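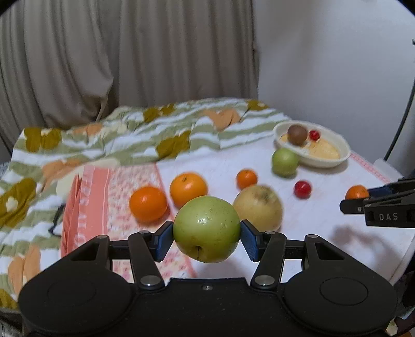
*Left gripper holding a green apple, blue pads on.*

**Hand gripper pads: one side wears and fruit rolls out. Pads or linkage?**

Hi all, and thanks in advance for reading. I look after a pair of hand-held grippers that we use for fruit sorting practice, and I've gotten fond of them, but the left one has me stumped. For the first hour or so it holds an apple beautifully. After that, anything round starts to roll toward my thumb side when I lift. I've wiped the blue pads and swapped left for right, and it still rolls the same direction. The log says 542 closes since I last had it apart, if that matters. Before I order a new set of pads from Fodadmont, is there something on the finger links I should be checking? I'm comfortable with a screwdriver and not much beyond that!

---

**Answer from Iona Laing** (accepted, 9 votes)

Swapping the pads was a good move, and I think it tells you most of what you need. If the roll had followed the pad, you'd buy pads. It stayed put, so I'd look at the two big silver pivot pins at the base of the finger links.

Take the fruit out, close the jaws halfway and wiggle each finger sideways with your other hand. You want both sides to feel the same. If one rocks more, snug its pin a hair at a time, opening and closing in between, and stop as soon as the rocking goes away. Too tight and the finger drags, and then you'll get the opposite problem (ask me how I know). Leave the smaller center screw alone until you've done both pins, then check that it's seated.

While you're there, brush out around the pins with a dry paintbrush. Mine had a surprising amount of lint in it, and dried juice too. I use one drop of Claliver light oil per pin and wipe off the rest, keeping it well away from the pads.

---

**Answer from fakis77** (2 votes)

Just get new pads, they're cheap. Mine went shiny and that was it.

> **Comment from the asker:** Right-hand pin was loose! A small nudge with the driver and it's held everything since lunch. Thank you so much, Iona. I may still get pads in May.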